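Na-rae Won keeps a tray for everything. Keys, stamps, loose buttons, the little parts she swears she'll need again someday (she did need one, in August, and she still brings it up!).

I'd asked her how people should start on a messy desk, and she laughed at me. "Start with the flat stuff," she said. "Flat stuff hides under other flat stuff and then you've lost it for a year."

Her favorite kind is shallow, with rounded ends. "You want to see what's in it without digging," she told me. "Two things side by side, fine. A pile, no."

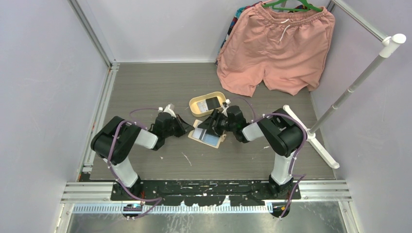 Light pieces, dark pieces

The pale yellow tray has a light piece and a dark one lying edge to edge, and I had to ask if she sorts by color. "No, but I like how it looks," she said. "Pale tray, dark thing, you find it right away."

And the beige-edged holder next to it? She's fond of holders too, though she owns far fewer of them. "A holder is for one thing. A tray forgives you," she said, and then went off to look for her glasses.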